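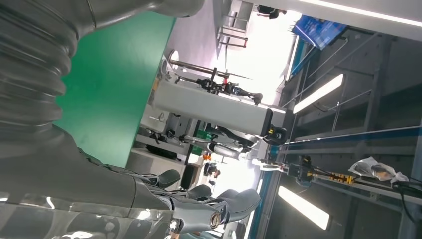

Reading the meters at Lerkdale

Gitau Mwakalinga has spent most of his working life on water loss. He now runs the leakage desk for the Lerkdale supply area, a district of older cast iron mains with newer plastic pipe at its northern end. His measure of a good week is a flat line on a graph between two and four in the morning.

"Night flow is the figure I look at first," he says. "Demand is at its lowest then and pressure is at its highest. What goes through the meter at three o'clock is mostly leakage, plus a few toilets and whoever is on shift."

The Lerkdale area serves 2,104 connections, split into zones that can each be isolated by valves and measured at a single inlet. The largest, Brallura, has 800 connections. Masanja, on the hill, has 438 and gives the most trouble.

"Masanja sits low on the pressure map and then climbs," Mwakalinga explains. "To get enough head to the top houses you have to over-supply the bottom ones. The joints at the bottom were run in lead and they don't like it."

The remedy was a pressure-reducing valve at the Masanja inlet, fitted in November, with a small booster for the upper street. The valve has two settings, one for the day and a lower one that takes over at 11 p.m. Mwakalinga would have preferred a controller that follows demand, but the chamber floods and he did not want electronics in it.

He is cautious about the results. Night flow fell in the first month, then rose again when a service pipe failed under a driveway. "People want a percentage. I can give them one, but it will be wrong by spring. You need a full year, with a frost in it."

Finding the leaks is slower work. Loggers are clamped to fittings overnight and compare the noise at two points along the main. The method works well on iron. On plastic the sound dies away within a short distance, and the crew goes back to listening sticks and closing valves one at a time.

The records are a further difficulty. The old Brelleck drawings show mains on the wrong side of the road in several streets, and some valves turn the opposite way to the rest — a matter of which foundry supplied them. Mwakalinga has each one tagged as it is found.

"A valve you believe is shut and isn't will ruin a month of data," he says. "We had one in Brallura passing water the whole time. The zone looked excellent on paper."

His next job is the trunk main from the service reservoir, 2,000 metres of it, with no meter at the far end. He has asked for one.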